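One Calendar for the Whole House

When the Kerekes family moved to Saltoncombe, they brought four calendars with them. There was the school calendar, which arrived as a PDF. There was a work calendar for each parent. And there was a paper one from the dentist, which had the only correct date for the car inspection written on it in pencil.

In March two of those calendars disagreed about a swim meet. One parent drove to the pool and the other drove to the old pool, which had closed. That night they decided to put everything in one place.

A lot of households are in the same position. The tools to fix it are already on most phones, and they are free. What takes time is deciding which calendar is the real one and getting the others to feed into it.

Start with a list of where your dates come from. School, work, sports, trash pickup, medical appointments, church, birthdays. Most of these can be had in one of three ways. Some have a subscription link, which usually ends in .ics and updates itself. Some can be downloaded as a file, which is a snapshot and will not change when the source changes. The rest have to be typed in.

The difference between the first two causes most of the trouble. A downloaded file looks the same as a subscription once it is in your calendar. If the school moves a half day, the subscription will pick it up and the file will not. The Kerekes family had imported the school year as a file in the fall. By spring, 6 of the dates in it were wrong.

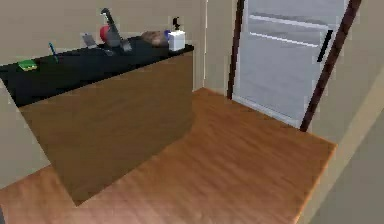 Ewan Swanson
Contributing Writer, Home Technology
4/28/25

To subscribe, look on the source's website for the word "subscribe," "feed" or "iCal." Copy the link. On a computer, open your main calendar, find the option to add a calendar from a web address, and paste it in. The phone app often lacks this option, but once the calendar is added on a computer it will show up on the phone too. You may have to go into the app's settings and turn it on.

Updates can be slow. Some services check a subscribed link only once or twice a day, so a change made at noon may not reach you until the next morning. For a game that might be rained out, a text from the coach is still the better source.

Next comes sharing. Make a new calendar just for the household and leave your personal one alone. Then invite each family member by email address. You will be asked what they can do: see only busy times, see details, or make changes. Adults generally need the last one. Children who are old enough to have a phone can be given details only, at least at first. The Kerekes' younger son had full rights for one afternoon and moved his piano lesson to the following year.

Families that use more than one kind of phone can still share. The simplest way is to pick one service and have everyone sign in to it on their own device. It is possible to link two services together, but then events sometimes appear twice, and deleting one copy can delete both.

I tried this at home with Plikaslow, a paid calendar app that pulls several accounts into one view, and with Vuvurley, a free one that does less. Plikaslow found 895 events across my accounts, including 43 birthdays of people in my address book I have not spoken to in years. It was easy to hide them. Vuvurley left the birthdays out and had no way to color events by person, which I missed more than I expected. Either would do the job. So would the calendar that came with the phone.

Set the alerts last. By default, many apps will remind everyone about everything, and after a few days people stop looking. Turn off alerts for the shared calendar as a whole, then add them to single events that need them. I use 10 minutes for calls and one day for anything that involves bringing something, such as cupcakes or a signed form.

Check the time zone while you are in the settings. An event typed in during a trip can be saved in the zone you were visiting, and it will shift when you get home. All-day events do not usually have this problem.

Before you drop the old calendars, run them next to the new one for a couple of weeks. Look for events that exist in only one place. Repeating events are the usual gap, especially ones set up long ago by someone else. When nothing new turns up, hide the old calendars but do not delete them until the year is over.

The Kerekes family still has the dentist's calendar on the wall. The car inspection is in the phone now, with an alert set for the week before.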